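The trouble with the finals day

Every March our college's engineering students take part in an inter-college robotics challenge, and every March I am asked to help judge it. I have taught control and mechanics for long enough to have seen the event under three different names. It is currently sponsored by a firm called Grirkico, it is held in the Tetteh building, and it fills the foyer with parents, younger pupils and people in lanyards. I usually enjoy the day. I also think it teaches our students a number of things that aren't true, and I would like to see it changed before it gets any bigger.

The format is simple enough. A team gets a task from a list in the autumn, has the winter to build and program something, and then performs it in front of judges in a fixed slot. Two attempts are allowed. The better one counts. There are marks for the written report and for what the rules call communication, but everyone knows that the run is what wins the thing. A team whose robot does the task in front of a crowd will beat a team whose robot doesn't, almost whatever the reports say.

So ask yourself what a sensible team does with its winter. It doesn't try to understand why the machine fails. It looks for the conditions in which the machine works, and then it makes sure those conditions turn up on the day. I've seen students put tape on the floor to mark where the tables' feet should go. I have seen a team ask for the blinds on one side of the hall to be shut. A couple of years ago I watched a group lay out their parts before their slot with a ruler, which was within the rules, and they came second.

I don't blame them. If you offer somebody a prize for one good run out of two, you will get one good run out of two. What bothers me is that they leave believing they have built a robot that sorts parts, when they have built a robot that sorted those parts, there, then. The difference is most of what an engineer is paid for.

The defenders of the event have heard this before and they have decent answers. The first is that it gets young people through the door. I accept that it does. Our applications have gone up since we started sending teams, and the pupils who come to watch ask good questions. But the people through the door still have to be taught something when they get here, and I'd want to know how many of them are still keen after their first term of having to measure things. As far as I can find, no one who runs the challenge has ever asked.

The second answer is that a deadline and an audience teach students to finish. There is more in this one. Plenty of our projects used to drift on until the summer and end as a box of parts under a bench. A date on the calendar has cured that. Still, there are other ways to set a date, and most don't need a sponsor's banner.

The third answer is money, and it is the one that gets the least said about it in public. Grirkico gives each college that enters a grant of 2,000 pounds. For a department of our size that matters. It bought our cable, our spare fingers and most of the sheet metal we have used in the last two years. I have signed for it myself, so I can't pretend to be above it all. But we should at least be clear with ourselves that the grant comes with the format, and that the format suits the firm better than it suits the teaching. A run that works makes a nice short film. A table of failed picks does not.

I said I would like it changed, so I ought to say to what.

Last autumn two of our groups chose the same task, picking loose parts out of a bin, and went about it very differently. The first, Trolell, was our entry for the finals. The second group called their project Ilon, after a joke I never got to the bottom of, and chose not to compete. They did the work for course credit only. I was doubtful about that as well, I should say. Students who opt out of a public test are sometimes just opting out of a test.

Trolell built quickly. By the turn of the year they had a program that went to a set of known positions and closed the gripper. It looked very good. They spent the rest of the winter making it faster and smoother, and giving it a small pause before each lift that I'm fairly sure was there for the audience. On the day it cleared its bin on the second attempt and got a long round of applause.

Ilon were slow and, to a visitor, dull. They tipped plain blocks into a metal bin and had the arm go after them, and wrote down what happened. Then they tipped them in again. Their log has a line for each attempt and a column for the reason it went wrong, and that column is the best piece of student writing I have read in a while. It talks about blocks that end up near a wall, where there isn't space for a finger to get down beside them. It talks about blocks lying so close together that reaching for one shifts the other. It has a long and bad-tempered section on reflections. None of that was in the Trolell report, and the two groups had the same kind of parts and the same list of tasks.

If you went by the bench you'd have struggled to see what the fuss was about. A few blocks, a worn tray, some clamps. That is roughly what this kind of work looks like when it is being done properly, and I suspect it is also why it doesn't get filmed.
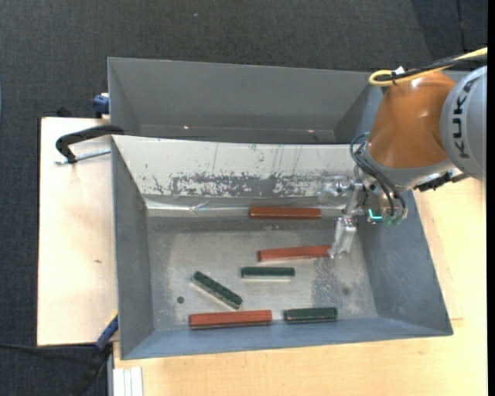
Red and green blocks in the nearer bin, with the KUKA arm over them and one gripper finger down on the bin floor.

Look at where the blocks lie. One is close to the base of the back wall, and two more are near the front wall with only a narrow gap between them. A person would sort that lot without thinking. For a machine each one is a separate problem, and the scuffed, unevenly worn metal they are lying on doesn't help the people who have to write the vision code. A team preparing for a finals slot would set them out in a tidy row and move on. I understand the temptation, having given way to it in my own student days.

Ilon's final success rate was nothing to boast of, and they printed it on the first page of the report. When they gave their talk to the department there was a bit of shuffling at that point. I thought the number was the most grown-up thing I had seen all year. It was low, it was theirs, and they could say where it came from.

I would be wary of making heroes of them. Their code was untidy. They never got as far as the second half of the task, moving the parts across into another container in any kind of order, and if I'd been marking for ambition I would have marked them down. It is also easier to be honest about failure when there's no crowd. Put the same students in the Tetteh foyer with their parents watching and I wouldn't bet on the log surviving.

Which brings me back to the rules, and what I'd put to the organisers if they asked. Let the judges place the parts, and place them badly. Replace the better of two attempts with a long run of attempts, left going through the morning while people walk past, with every result written on a board where anyone can read it. Give the failure log the same weight as the performance. And let a team say before it starts how often it expects to succeed, then mark it on how close it got - a team that says it will manage half and does manage half knows its machine.

I've been told that this would make for a boring day out. Perhaps for an hour or so. I have watched a lot of robots fail, and small crowds do gather for it, usually bigger ones than gather for the speeches. People lean in and start guessing which block will go wrong next, and before long they are arguing about why. I'd be happy to have that conversation going on in the foyer, and if Grirkico wants to put its banner over it, the hooks are already in the wall.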